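Keeping Two Arms Level
At Nuttall, the morning starts with the grippers

The two-arm cell at the Nuttall workshop in Hedemgate handles household objects on a plain white table, and its upkeep takes 18 minutes a day. The routine was written at Plorotton, which supplies the control software, Corine. Both grippers are opened fully and left empty while the technician checks the screws on the finger linkages.
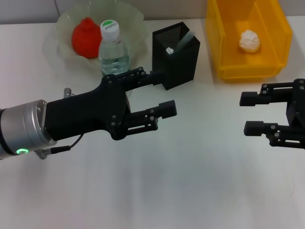

Linkage play is measured at each fingertip. The limit is 3 tenths of a millimeter; beyond that, the pivot pins are replaced as a set. Cables are checked for slack with the wrist turned to both ends of its travel.

Corine then closes each gripper three times and logs the motor current. The left unit passed 449 hours in July with its original pins. The right one is on its second set, and its next check is due before the table is re-leveled.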